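# Eluned Gethin Would Like You to Stop Sanding So Much 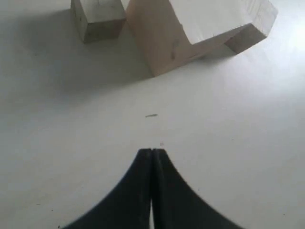
Eluned Gethin has been making wooden blocks for a living long enough that her neighbors have stopped asking when she's going to make something else. I'd wanted to talk to her ever since my sister gave my kids a bag of Korletey blocks (that's Eluned's workshop, and yes, she'll tell you how to say it, it's kor-LET-ee) and I ended up on the rug with them long after the kids had wandered off. They're so plain! No paint, no letters, no little stenciled animals. The big stepped one even has a small dark knot or mark on its front face, right there in the grain, and next to it the little upright cuboid looks a shade grayer, like a cousin from out of town. I assumed somebody had let a couple of odd pieces slip through. I said so, about four minutes into our conversation, and Eluned put down her mug.

"Slip through," she said. "I picked that."

So we started with knots.

"People think a knot is a flaw because the lumberyard prices it like one," she told me. "If it's loose, fine, it's a flaw, it'll fall out and a baby will eat it. If it's tight, it's just where a branch was. I had a little boy at a fair who wouldn't play with anything except the block with the knot. He said it was the one with the eye. His mother wanted to swap it for a clean one and he about lost his mind."

Did she let them swap it?

"I did not."

Korletey is one long room behind a tire shop, and Eluned shares it with Kirstin Halliday, who came to help with packing one fall and now does most of the cutting. You get in by a side door that sticks. Inside there's a bench down the middle, a white table by the window for checking finished pieces, racks of boards that I was told not to lean on, and a radio that gets one station. I leaned on the racks twice. Kirstin was very nice about it.

I asked Eluned to start with the stepped block, since it's the one I'm in love with. It looks like a cube with a bite taken out of it, or a very short staircase, and everything in the set seems to want to sit on it or lean against it.

"That one was a mistake, originally," she said. "I was cutting a notch for something else, a toy barn, and I stopped to answer the phone and the piece sat there on the bench for a week. Every person who came in picked it up. The mailman picked it up. I thought, well, the barn can wait."

The barn is still waiting, by the way. I saw it. It has no roof.

She calls the stepped piece a Timus, which I figured was Latin or Welsh or something with a story behind it. "It's what my nephew called stairs," she said. The whole big set is named Brilier, and that one she flat out refused to explain, though Kirstin laughed from the other end of the room and then turned the saw back on before I could ask her.

I wanted to know why there's no color. I mean, toy stores are so loud! You'd think a bit of red would help.

"We did paint, the first two years," Eluned said. "I liked it. I'm not one of those people who thinks a child should only touch linen. But I noticed the kids sorted them. They'd put all the blues over here and all the yellows over there and then they were done, that was the game. With the plain ones they have to look at the shape. And I was spending my whole life waiting for paint."

"She also hates painting," Kirstin called out.

"I also hate painting."

So what you get is bare wood with every edge knocked down by hand, and this is where Eluned gets going. She has opinions about sanding. She thinks hobby woodworkers do far too much of it, and she thinks they do it because it feels like progress.

"You go up and up through the grits until it's like a bar of soap," she said. "And then you try to build a tower and it slides. A block needs a bit of grip. I want the corners friendly and the faces flat, and I want to be able to feel that it came off a board. If you close your eyes and you can't tell it from plastic, what was the point of the tree?"

I asked what somebody making a first set at home should do, and she made me write this down, so here it is in her order:

- Pick one board and get as much as you can out of it before you start another.
- Cut everything a little long, then bring the pieces down to match each other. Never mind the ruler at that stage.
- Break the edges with a folded scrap of sandpaper, a few strokes each.
- Stand every piece on a flat table and poke it. If it rocks, fix the bottom before you touch anything else.
- Give the set to a child before you think it's finished.

The poking is done on the white table by the window, which she swears by. It used to be a kitchen table and she likes the pale top because a shadow shows up on it so well. You set a block down, get your eye low, and look along the bottom edge. "If there's light under it, there's a gap under it," she said. I had a go. I passed a block that Kirstin then picked up, looked at for maybe a second, and dropped in the bin for kindling. I've thought about that block a few times since.

Size is the other big thing. The first Korletey sets were all small, and Eluned says grown-ups loved them and little kids threw them. Going bigger changed how children played. They used two hands, they slowed down, they walked around the other side to see. Now each set has a mix, and she likes a tall skinny piece standing right up close beside a fat one.

"That's the best part of any pile, the nearly touching," she said. "Kids will spend ages on that. They get two blocks as close as they'll go without knocking one over, and they hold their breath. You can watch them do it. I do it too. I'm sixty-something years old and I hold my breath."

We talked money for a while, which she didn't mind at all. The big Brilier set costs more than I'd have guessed and earns less than you'd hope. Last year Korletey sent out 653 sets, and the year before that it was 769, and she knows exactly where the difference went, because a shop called Cilatum that used to order every fall closed its doors. "Lovely people. They paid on time and they wrote thank-you notes," she said. "You can't replace that with a website." They have a website now anyway. Kirstin built it. Eluned has looked at it, she says, and it has a lot of buttons.

I asked if she'd ever thought of getting the blocks made somewhere else and just putting her name on them. A company did approach her a while back and wanted 1,210 sets to start with, all matching.

"Matching was the word that did it," she said. "I said, matching what? They meant the color of the wood. They wanted it all the one shade, so it'd look nice in the box. And I had a box open on the bench right then, with a pale one and a brown one and one that was sort of the color of wet sand, and I thought it looked very nice in the box."

Kirstin, who had come over for coffee by this point, said she'd have taken the deal. She said it cheerfully, and I got the feeling it wasn't the first time. "We could've had a new door," she said.

"The door's fine."

"The door is not fine."

(The door is really not fine. I had to be let out.)

Before I left I asked the thing my own kids wanted to know, which is how many blocks you're supposed to use at once. My son has a theory that there's a correct tower. Eluned took this very seriously. She said she'd had letters from parents asking for instructions, and once she even drew some up, a folded sheet with six buildings on it. She put it in the boxes for one Christmas. Then she went to visit a friend's house and saw the sheet stuck to the fridge and the grandchild copying it, block by block, getting upset because his set had a darker piece where the drawing had a light one.

"I took the sheet out after that," she said. "Tell your son there isn't one. No, tell him there is and I haven't found it. He'll like that better."

I told him. He went straight to the bag.

Korletey sells from the workshop most mornings, and Eluned says to knock hard. If you have a block from one of the old painted sets and it's gone missing a friend, bring it along and she'll cut you another to go with it, though you'll have to paint it yourself.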